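机器人社新成员练习:用手持夹爪录制“收筷子”

这份教程写给九月新加入的同学,也给上学期没赶上录制的人补课。任务本身很简单:把桌上的筷子一根一根夹起来,放进筒里。做得整齐、能拿去训练的录制却不多,问题大多出在准备和节奏上。

需要的东西

手持夹爪两把,左右手各一把。圆桌一张,铺素色桌布。筷子若干,筒一个,再加几件日常厨具当背景。我们把这个任务叫 Gredport,文件夹也用这个名字,请不要自己另起。

第一步:布置桌面

桌布铺平,大的褶皱用手抹开,细小的不用管。厨具放在桌子远端和侧面,中间留给筷子。刚开始练的人先只放两根,熟了再加。筷子可以摆成平行,也可以摆成一头靠拢、一头分开,每录几条就换一种摆法,不然模型只会认一种角度。

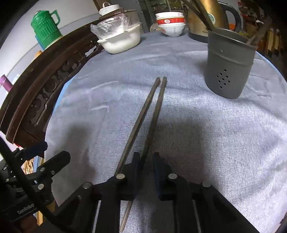 筒的位置也要换,左边、右边、远一点、近一点都录。每次挪动之后,在记录表里写一行,写清楚挪了什么就行,不用画图。

第二步:检查夹爪

空手开合几次,听有没有卡顿。指尖内侧用干布擦一遍,沾了油夹筷子会滑。线缆从手腕外侧绕过去,别让它拖在筷子上。两只手都拿稳以后再开始录,开头晃动的几秒以后还得剪掉。

第三步:夹取

1. 夹爪张开,从上方靠近筷子,指尖落在筷子两侧,尽量一样远。
2. 慢慢合拢。合得太快,筷子会被推走。
3. 夹住后停一下,再往上抬。
4. 抬的时候手腕不要转,等离开桌面再调整方向。

夹的位置以筷子中段偏粗的一头为宜。夹得太靠细头,抬起来会往下垂,放进筒里很难对准。几根筷子挤在一起时,先拿最外侧的,不要从中间硬抽。另一只手如果暂时用不上,停在桌边不动,别在筷子上方来回晃。

第四步:放入

移到筒口上方,先让筷子的一端进去,再松开。没放进去也不要停止录制,夹起来重做一遍,这种补救的动作对训练有用。掉到地上的那条作废,在表里标一个“废”字。

第五步:整理数据

录完当天上传。上学期我们一共交了853条,筛掉重复和中断的,剩下468条,其中双手配合的有196条。双手的明显偏少,所以这学期请大家优先练双手:一只手扶筒,一只手放筷子。

命名格式是“任务名_姓名缩写_序号”,序号从001开始,不要跳号。上传前自己先看一遍回放,重点看合拢的那一下指尖有没有被手挡住。
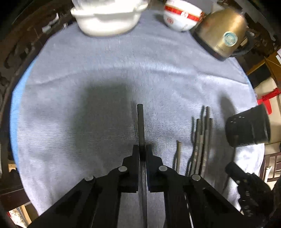 Siiri Peltonen 在教程下面留言:我按第三步练了一下午,单根没问题,几根并排就老是带起旁边那根。后来我先用指尖把最外侧那根往外拨开一点再夹,就顺多了。这样录的能算有效吗?

算有效。拨开的动作请完整保留,不要剪,备注里写“先拨后夹”。So-yul Won 也问过类似的情况,处理办法一样。

还有两件小事。傍晚录制时影子会变长,同一批数据尽量在同一时段录完。夹爪用完放回架子,张开放,不要合着压在箱底。记录表的空白模板在社团共享盘的 Draster 目录里,找不到的话在群里问 Mélanie Doucette。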